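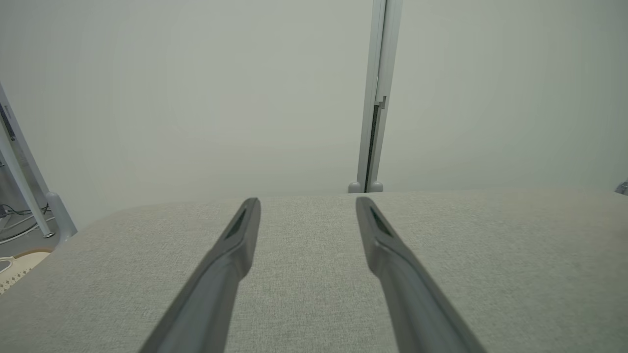 Most of us carry far more words for grey than we ever get round to using, and one of the pleasures of the household interviews in Joveo and Zestau was hearing those words come out, one after another, over a pot of tea. We had gone in expecting lists of shades, running tidily from pale to dark, and what we were given was a good deal richer. People spoke of greys that were dull, greys that were soapy, greys that had "gone to sleep". A flat, matte charcoal of the sort seen in Figure 1 would be called one thing on its broad faces and quite another along the upper edges, where the light falls softly and the grey turns paler, and our speakers were perfectly happy to use both words for one and the same object. Older speakers in Zestau had a separate verb for this paling at an edge, which younger speakers understood but rarely used themselves.

Altogether the 37 speakers gave us 255 different words and phrases for grey, once we had put aside differences of spelling and the odd word borrowed from the paint shop. It would be easy to make too much of the total. A fair number were heard from one speaker only, and a few (we are thinking of the long and very funny run of words for weather) may well have been made up on the spot to please the visitors. We have kept them in the word list all the same, with a mark beside each, in the hope that someone with more patience than ourselves will go back and ask again.

Cloth brought out the finest distinctions of all, and this was true in both villages. A wool grey, a washed grey and a grey "with salt in it" were kept firmly apart, the last of these being used for heathered yarns in which lighter and darker threads lie side by side. The light grey upholstery in Figure 2, with its fine weave, is a good case of the salted kind. Speakers who had worked at the Holovko mill were stricter about this than their neighbours, and would correct one another across the table with great good humour. We also noticed that a strong colour close by, such as the crumpled red cloth in the same figure, made people want to say more about the grey and to say it more carefully, often bringing in words for warmth that they had not used up to then. Whether this is a matter of the eye or simply of good conversation we cannot say from interviews alone, and we return to it briefly in Section 5.

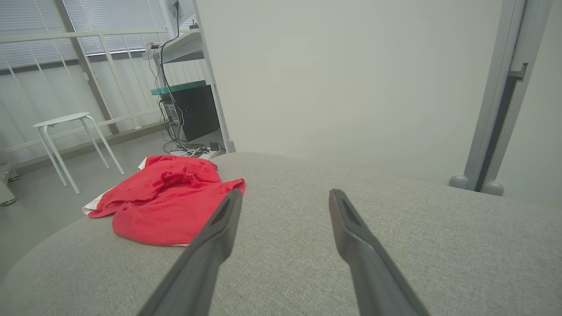 4.3 Words shared with the Stusine list

The Stusine list was gathered in October, over the space of 8 days, and is a good deal shorter than ours. Even so, the two sit together very comfortably. The common words for ash, slate and dove appear in both, as does the salted grey of cloth, though in Stusine it is used for horses as well. The verb for paling at an edge does not appear there, and we should dearly like to know if it was missing from the speech of the town or only from the questions that were put.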